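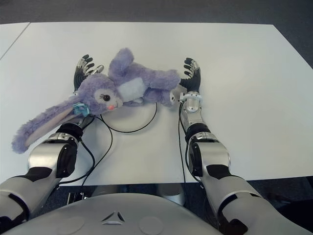 Well, the two-armed build in the Keltville shared workshop has come a long way since March, and Manju Solanki and Brijesh Tripathi would love you to drop in and see it. They've put 90 evenings into it between them (bless their patient families!), mostly on the fingers, and the purple bunny now lying between the hands is their favourite thing to practise on – soft, floppy and very forgiving. Next job is tidying those black cables off the tabletop. Bring a plate if you're coming on 3rd June.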